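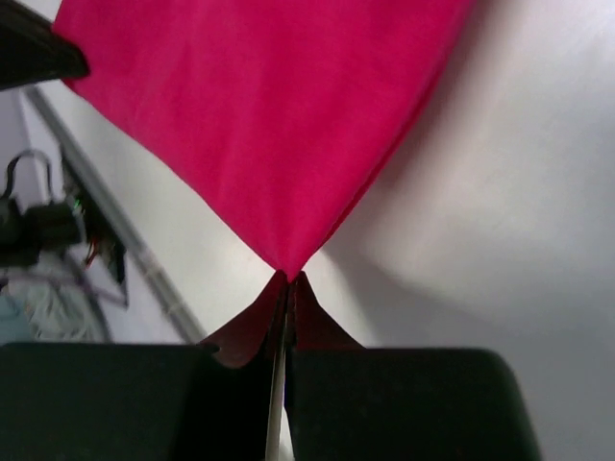 Overgaard Textile Reuse Service: changes to household collections. Please read the whole thread before putting your bags out. 1/8

From April, clothing and household linen in Ninden and Duser will be collected every 4 weeks. The present on-request service will close at the end of March. 2/8

The new rounds cover 853 households. Residents of Drikska are not affected and should continue to use the drop-off point at the library car park. 3/8

We accept clean clothing, sheets, towels, curtains and paired shoes. Worn or torn items are welcome, provided they are dry. Please place them in a separate bag marked RAGS. 4/8

We cannot accept duvets, pillows, carpet or anything marked with paint or oil. Bags containing these will be left at the kerb with a yellow notice. 5/8

Folded items are easier to sort than items pushed loosely into a bag. We would be grateful if shirts and knitwear could be folded once or twice before bagging. 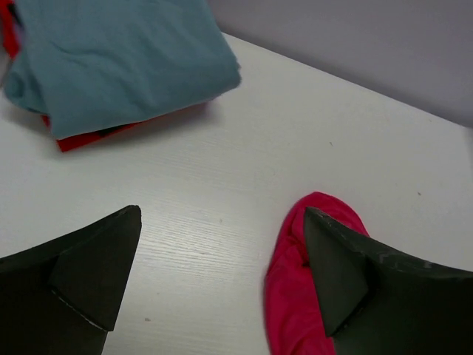
Folded teal garment on a white tabletop.
6/8

A reply to several questions received since the consultation closed: 359 residents responded, and 23 asked for evening collections. We are unable to offer these under the current contract. The request has been recorded and will be considered when the contract is renewed. 7/8

Collection calendars will be delivered by post. Households which need help carrying bags to the kerb may register for assisted collection by telephone or at the Duser office. Existing registrations will carry over and need not be renewed.

Védís Bisgaard, Head of Collections
10 January 2019
8/8

Correction to post 3: the Drikska drop-off point is in the car park behind the library, entered from the school side. The front car park is for library users only.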